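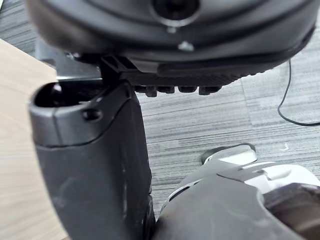 Fig. 4. Housing, underside.

Section 4: Setting up your label printer

By now you have unpacked the Pevness, found the power cord, and thrown away the one piece of foam you will want later if you ever move house. Set the printer on a level surface with enough room to open the lid all the way. The lid does not open most of the way. It opens all the way or it falls on your fingers.

Loading the first roll

1. Switch the printer off at the back. The button on the front only puts it to sleep, and it sleeps lightly.

2. Lift the lid by both corners until it clicks.

3. Peel the tape off a new roll. Take off the first full turn of labels along with it, as the glue from the tape likes to travel.

4. Drop the roll onto the spindle so the labels come off the top, printed side up. If they come off the bottom, you will get a very long, very blank strip.

5. Feed the loose end under the green guide and pull until it pokes out the front.

6. Slide the guides in until they touch the paper. Touch, not squeeze.

7. Close the lid and switch the printer back on. It will spit out one blank label to show that it's paying attention.

Note: A standard roll holds 285 labels. The large roll holds 1850 and does not fit inside the printer, whatever the box says. It goes on the outside stand, covered in Section 6.

CAUTION: The print head gets hot during long jobs. Let it rest 18 minutes before you clean it.
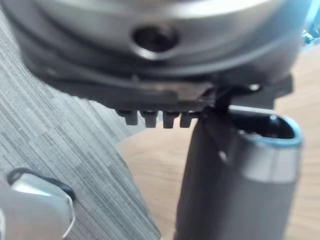
Grīnberga Product Support - Setup Guides
Page revised 1/6/26

Connecting to your computer

1. Install the Skamunine software before you plug in the cable. If you plugged in the cable first, unplug it, sit quietly for a moment, and start over.

2. When the installer asks for a printer name, pick something you'll recognize. "Printer" is a poor choice in an office that has several.

3. Plug in the cable. A window should open by itself. If it doesn't, look behind the other windows.

4. Choose your label size from the list. The sizes are in the order we added them, and Stanisława Szulc has promised to sort them before November.

5. Print a test page.

Reading the test page

The test page has a border, a row of gray bars and a sentence about a ferry. Check the border first. If one side is missing, the roll is sitting crooked, so go back to step 6 of the loading instructions and be gentler. Bars that fade toward one end usually mean dust on the print head. The sentence should be sharp enough to read at arm's length. Séverine Texier wrote it, and we do get letters asking whether the ferry ever arrived.

Note: Barkitow labels are thicker than ours and need the darkness setting turned up two notches. We would prefer that you bought our labels, but the setting is under Options, then Paper, then More.

CAUTION: Do not pull a label backward through the front slot. If one is stuck, open the lid and lift the roll out first. Scissors are allowed outside the printer only.

If the light on the front blinks orange after all this, the lid isn't shut. Press both corners. If it is still blinking, go to Section 9, Lights and What They Want.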